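Kerslake sorting area: interim report to Mustberg
Period to the end of January

1. Bin and worktop

The grey metal bin has been in use at the Stallness site for eight weeks. It replaced a deeper plastic crate of 35 litres, which staff found awkward to reach into. The new bin stands directly on the wooden tabletop, with an orange-handled spring clamp on one corner. Its sheet-metal sides are thin, and the inner back panel slopes towards the floor of the bin, so that small parts slide forward.

Dark smudges are present on the sloping panel. They have no effect on use, but a cleaning check has been added to the Friday routine.
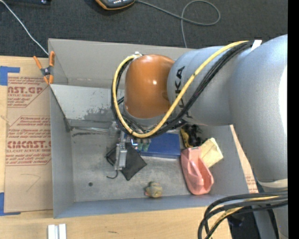 2. Floor

The charcoal carpet beyond the table has been kept. Hard flooring was priced and set aside – the cost was more than seven per cent of the room budget, and noise is lower with carpet.

3. Outstanding items

Two items carry over to the next period:
- a second bin of the same pattern, on order from Sudadance
- a decision on edge protection for the tabletop

Spending is within the agreed limit. No change to the grant terms is requested. The next report will include the cleaning record and the delivery note for the second bin.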